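**新年第一件事:把公共休息室收拾出来**

2020年1月2日

假期刚过,我们就在 Flenus 的休息室里动手了!原本只想擦擦桌子,结果 Ladan Amini 一打开储物柜,大家就都停不下来了,毛巾、杯子、清洁用品、年会剩下的小玩意儿,全都翻了出来(有些东西连去年三月搬进来时在场的人都说不清是谁放的)。这间屋子我一直很喜欢:木饰面的墙,暖暖的颜色,天花板上一排小圆灯,傍晚进来坐一会儿特别舒服。可惜平时东西堆得太满,好处都被盖住了。
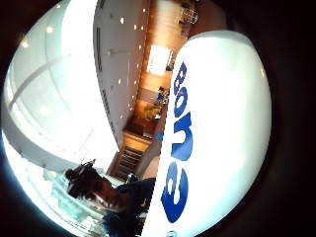 先说我们的办法,很简单:所有东西先离开柜子,再决定回不回去。Jamshid Babaei 起初觉得太折腾,后来却是他干得最起劲。能用的留下,重复的送到二楼茶水间,没人认领的放进门口的纸箱,等到三月再处理。光是“这个杯子到底是谁的”就聊了好半天,聊着聊着还聊出了两段陈年旧事,笑得手里的活都停了。

擦桌子是我最享受的一步!木桌面最怕一遍湿抹布了事,水痕干了很难看。顺着木纹擦,抹布拧干一点,再用干毛巾收一遍,光泽马上就出来了。浅蓝色的毛巾以后就专门留给桌面,擦地的另放,请大家千万别混用。
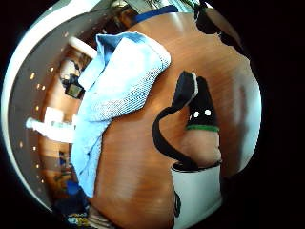
*阅读时间:2分钟*

桌上那些小东西也值得说一句。白杯子、带两个小白点像眼睛的黑色布艺小玩意儿,看着零碎,却是这间屋子有人气的原因,我一件都舍不得扔。Golnar Kazemi 提议给它们留一个固定的角落,谁想添一件就添一件,满了再轮换。这个主意太好了,当场通过!带长绳带子的东西请顺手绕好再放,不然下一位拿杯子的时候会连着拖出一大串。

地面放在最后,先扫后拖,从最里面往门口退。
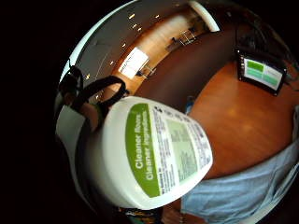 拖地之前记得把椅子都挪开,角落里的灰比想象中多得多。清洁剂看清瓶身上的用法再倒,别凭感觉,倒多了地面发黏,还得再过一遍清水。用完拧紧盖子,放回柜子最下层,瓶身的字朝外,后面的人一眼就能找到。

柜门内侧现在贴了一张清单,一共26样,每样写了位置。Banafsheh Rahimi 的字写得真漂亮,路过的朋友可以去看看。发现缺了什么,直接在清单旁边写一笔就行,下次采购时一并补上。

纸箱还在门口,里面有两把雨伞和一只深色手套,是你的就赶紧来领吧!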